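Nirneck hand gripper kit: a month of Sundays with it

I bought the Nirneck kit because Lotte Dierckx wouldn't stop going on about hers, and because I'd promised myself I'd build one thing this winter that wasn't a shelf. For anyone who hasn't come across these, it's a gripper you hold in your hand and squeeze, with a camera on it, so you can record yourself picking things up and then use the recordings to teach a robot arm the same job. I haven't got the arm yet. One thing at a time!

What you get in the box is a bag of printed shell parts, the jaw pieces, two springs (you need one, the other's a spare and you'll be glad of it), a bundle of screws and an instruction sheet that was clearly folded by somebody in a temper. No camera, so budget for that. I started at my kitchen table, got as far as the trigger linkage, lost a spring under the cooker and decided to do the rest at the Tokbridge, our shared workshop, where the light is good and there's always somebody about who has done it before.

The shell goes together nicely. The halves met all the way round with no filing, which I can't say for the last kit I built, and the trigger feels solid once the pivot screw is in. Do not overtighten that screw. I did, and the jaws stayed shut until Huw Llewellyn came over, backed it off half a turn and walked away again without a word. All in all it took me four hours, and I'm slow.

Choosing things to pick up is the fun part. I've been using whatever is lying around on the table, and you quickly get a feel for what suits the jaws and what doesn't. Big, squashy, chunky things are easy. Small hard things take a bit of patience, and coming in from above works far better for me than coming in from the side. The camera sits close in behind the jaws with a very wide view, so you get the business end and most of the room in the same shot, people and ceiling lights and all.

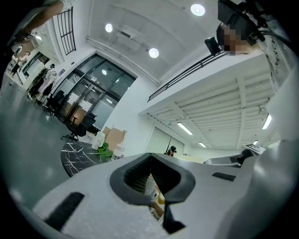 Grip and feel

It's comfy for short goes. The handle is a touch fat for my hands (I take a small in gloves) and after 30 minutes of steady squeezing I want a cup of tea and a sit down. Colm Hegarty has hands like shovels and says he could use it all day, so make of that what you will. The balance is decent, slightly nose-heavy with the camera on.

The trigger is the best bit of the whole kit. It's light to start with and firms up as the jaws close, so you can tell when you've got hold of something before you look. Lotte's is an older one and feels like a stapler by comparison. She has asked to swap. She may not swap.

Thin things were my big worry. The jaws are ribbed inside and I assumed anything flat would slide down between the ribs or spin about, so I put off trying it for ages and stuck to easy stuff. I needn't have fretted so much, although you do have to line it up properly and close gently. A flat orange band, stood on its edge with the bottom half down in the jaws, is now one of my favourite things to practise with, and if you're buying the kit I'd try something similar early on. It shows up any wonkiness in how you've fitted the jaw pieces, and a bright colour is easy to find again when you're going back through your recordings.

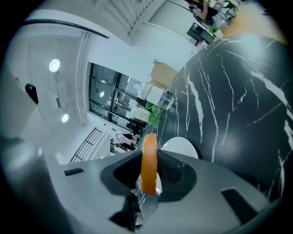

Can you build it without a soldering iron?
The whole kit goes together with screws, and a small crosshead screwdriver and the hex key in the box are all I used.

Now the grumbles. The instructions skip from step nine to step eleven, and the missing one is the spring, of all things. Vesela Kneževič has drawn her own version and pinned it up by the tool wall, and I'd have been lost without it. The camera mount is fine once it's on, but you have to take it off again to reach the last shell screw, so do that screw first. And the finish marks easily. Mine already has a scuff from riding home in my rucksack with a set of spanners, which I accept was partly my own doing.

Price-wise, I paid 39 pounds for mine from Bater, postage on top. They were quick to answer when I wrote about the spring under the cooker, too, and offered me a new one before I'd found the old one.

Would I buy it again? Yes, and I've been eyeing up a second so I can try using both hands. If you've never built anything, pair up with somebody for the linkage, and leave yourself a whole afternoon. I'll add a bit to this page when the arm arrives, which at the rate I'm saving will be some time after February.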